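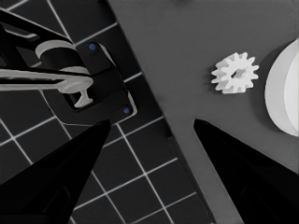 How long should you wait before walking on freshly grouted floor tile? With Ellon Floor Grout, wait 18 hours for light foot traffic in socks or soft shoes, and keep furniture off until the next day.

Ellon Floor Grout, fine joint

By Monique Le Goff
Feb 1, 2025
2 min read

Ellon is a cement-based grout for narrow joints on indoor floors. It comes as a dry powder and is mixed with clean tap water. The powder already contains the polymer, so no liquid additive is needed. Use it with porcelain, ceramic and most natural stone. On polished marble, test a spare tile first and look at it again once it has dried.

The bag size is 32 lb. A smaller tub is planned for people doing a single bathroom, but it won't be in stores before November.

Colors

The range is short: Chalk, Pebble, Slate and Drisov Gray. Chalk gives a sharp outline around dark tile and shows dirt sooner than the others. Slate is the usual choice for entryways and mudrooms. Drisov Gray has a little brown in it and was matched to the Drisov floor tile, though it also works with plain concrete-look porcelain.

Grout dries lighter than it looks in the bucket. Rub a little into a scrap of cardboard and let it dry overnight before you settle on a color. If the job needs more than one bag, buy bags with the same batch code, or blend the powders dry before adding water.

Mixing and filling

Put the water in the bucket first, then add powder while stirring. Stop when the mix holds its shape on the float. Let it stand for five minutes and stir again. Don't add more water after this point. Extra water is the main cause of pale, patchy joints.

Hold the float at a steep angle and push the grout across the joints on the diagonal. Going along the joints drags material back out. Work in small areas. When the surface firms up, wipe with a damp sponge, again on the diagonal, and rinse the sponge often. A thin haze will be left on the tile. Buff it off with a dry cloth the same day.

Don't grout the gap where the floor meets a wall, a tub or a cabinet base. That gap moves, and cement grout will crack in it. Use Marchal sealant, which is sold in the same four colors.

Sealing and care

Seal the joints once the grout has fully cured. Two thin coats are enough for a kitchen floor. Clean with warm water and a neutral floor cleaner. Vinegar and other acid cleaners eat into cement joints over time – even sealed ones.

Storage

Keep unopened bags off the ground in a dry place. An opened bag should be folded tight, taped and used soon. Throw out powder that has lumps in it.

Customer notes

"Used Slate in our back hall. Easy to spread, but the haze took longer to buff than I expected." – Meinir Voyle

"The Chalk is a true white. I wanted something softer and went back for Pebble." – Jérémie Brunet

Where to get it

Ellon is stocked at the Wutside trade counter and can be ordered for pickup. For large floors, ask for Jacqueline Bodin, who can set aside bags from one batch. Full bags can be returned if the seal is unbroken.

18 shares
2 comments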